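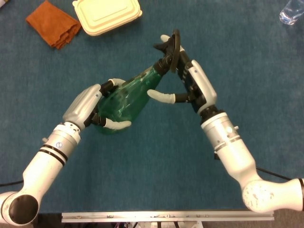 Words by the author, product writer, Holtum Home & Garden

The Daller green bottle

We get oddly fond of some of the small things we stock, and the Daller is one of them. It's a bottle in see-through green plastic, with a black fitting at the neck, and it has been by our own back door since March. I use it for the seedlings, my other half uses it for the big fern on the landing, and it goes back on the shelf looking as cheerful as when it came out of the box.

The green is lovely! It's glossy, with ridges moulded into the plastic, and you can see through it well enough to know when it needs topping up. Stand it on a windowsill in the morning and it throws a bit of colour on the wall (not a reason to buy a bottle, I know, but I do like it).

The body is wide at the base and narrows towards the neck, so it sits steadily on a bench and still feels comfortable when you tip it. Get one hand round the broad part and use the other for the black fitting at the top. The fitting is ribbed, which I was very glad of with soapy fingers.

Filling and care

Hold the body still and turn the fitting, keeping your fingers on the ribbed part and off the flat round disc. Fill with cold or lukewarm water and leave a little space at the top. When you put it back together, start the thread gently. If it feels stiff after half a turn, back it off and try again.

Wash by hand in warm water with a drop of washing-up liquid. Please keep it out of the dishwasher. In hard water areas the neck will go chalky after a while, and an overnight soak in water with a splash of white vinegar brings it up nicely.

We don't recommend it for bleach, white spirit or anything you'd drink.

Details

Range: Daller, by Numholm
Colour: green, translucent
Fitting: black
Height: 186 mm
Weight when empty: 161 g
Spare neck fittings: sold singly
Guarantee: 18 months

Goes well with

The Umali seed tray, which has room for eight small pots and fits on most kitchen sills. I've had basil in mine all spring and it's doing brilliantly.

Delivery and returns

Small orders go out by post, well wrapped. Unused bottles can come back to our Holtum shop or by post, with the order slip in the box.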